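I bought the Millar two-slot for the counter at Tomholm after reading that it "browns edge to edge." I've heard that before. My last toaster, a Bradness, made the same promise and did one side properly.

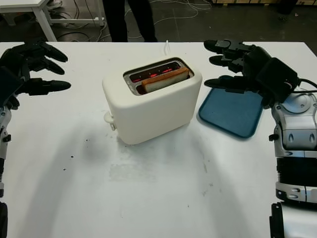
**Bastos, February**

Looks first. It's a white, rounded thing with a silver rim around the opening, and it's pleasant enough to have out on a table. The slots glow a good bright orange. A taller slice pokes up above the top, and I'd want another half inch of depth for the money.

As for edge to edge, no. White bread on the middle setting came out dark down one half and pale in the center.

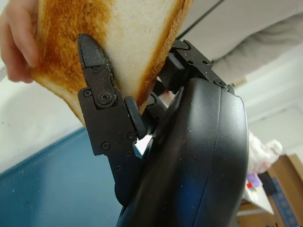
Turning the slice around for a second go helps, but then the crust gets too brown for me. Pilar Durán, who shares the kitchen, likes it that way and thinks I'm fussy. She may be right.

The listing had 269 reviews when I looked, and I read 20 of them. Most talked about the color.
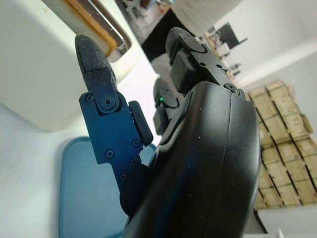 Crumbs get everywhere, so keep a tray next to it. The lever is small and I'd like a bigger one. The cord is thin and could be longer too.

Three stars. I'm keeping it, mostly because I threw out the box.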